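Filed under: Outdoor Gear / Materials & Testing

4. Field wear and seam failure in roll-top dry bags

4.1 Sample and conditions

Bags from 3 makers (Vunden, Skellgate, Truvar), all sold as submersible, all roll-top. Welded seams on the Vunden and Truvar, taped and stitched on the Skellgate. The Ruchti sack was dropped early, its buckle is a different standard and would not hold on our rig. Paddlers used the bags over one season on a tidal river, then handed them back in August for bench work. We did not tell them how to pack. We did not ask them to rinse. Most said they rinsed when they remembered.

Salt left in the closure strip turned out to matter more than we planned for. The strip is the stiff band you roll around. On the Skellgate it is sewn into a sleeve and the sleeve holds grit. After a season you can feel it with a thumbnail. The rolled part then sits slightly proud at the corners and water tracks in along the fold.

4.2 Roll cycles

Bench cycling was done by hand, one operator, to a target of 3000 full rolls per bag. One full roll = open flat, press out air, three turns, clip, unclip, open flat. The first Truvar bag gave out at 2968, a split in the coating at the outer crease, about as long as a fingernail. We stopped there and did not patch it. The Vunden bags reached target with whitening along the crease but no split. Whitening alone did not predict leaks. We expected it would, and the pilot notes say so, but the dunk results do not back this up.

Operator fatigue is a real problem with this method. Rolls get sloppy late in a session and a sloppy roll is easier on the fabric. Boglárka Orbán, who did the cycling, kept to short blocks and logged each one, so the drift can at least be seen in the block log. A motor-driven roller would be better. No budget for one.

4.3 Dunk test

Each bag was loaded with dry paper towel, closed, and held under in a tank with the closure facing down, then again with the closure up. Towels weighed before and after. Closure up is the harder case and it is also how a bag floats when it comes off a kayak deck with the weight in the bottom. Product pages rarely say which way up the test was done. In our hands the same bag could pass one way and fail the other.

Fill level mattered a lot. An overstuffed bag gets two turns at most and the instructions ask for three. Paddlers admitted to two turns on cold mornings. We have no clean way to score this so it is reported as a comment only.

4.4 Drying and humidity inside the bag

Bags were dried open and upside down before reweighing. Trapped damp was the main source of error in the towel weights, more so than the balance, which was steady. A towel that sits out in a humid room picks up weight on its own. We therefore set the towels out next to a blank, and subtracted. One of the early runs has no blank and is left out of the means.

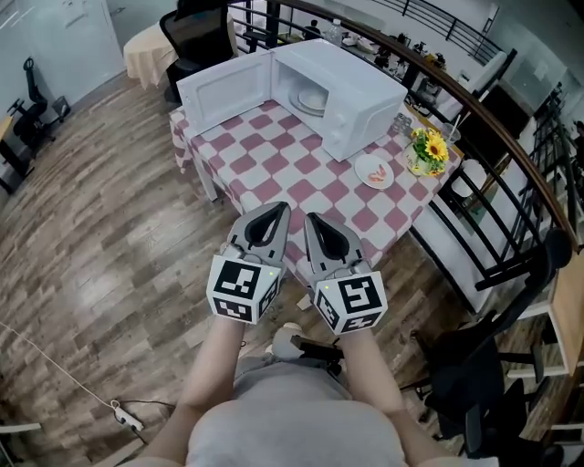 Figure 3. Table and microwave oven, door open.

Towel moisture was checked by a second method for a subset, using short heating steps and reweighing between them until the number stopped moving. Oven power was 900 W throughout. Short steps are slow but long ones scorch the paper and a scorched towel reads light. The towel goes flat on the round turntable plate, centered, and the door is swung wide open between steps as in Figure 3, so steam does not settle back on the load. Agreement with the simple before-and-after weights was good for wet towels and poor for nearly dry ones, were the two methods differ by more than the leak we were trying to measure. For small leaks we would not trust either one by itself.

4.5 Limits

One river, one season, one operator. Straps and buckles not scored. Bag color not controled for, and dark bags left on a deck get hot enough to soften some coatings, so this may be mixed in with the wear results. Reflective strips peeled on several bags but that has no bearing on leakage and was not followed up.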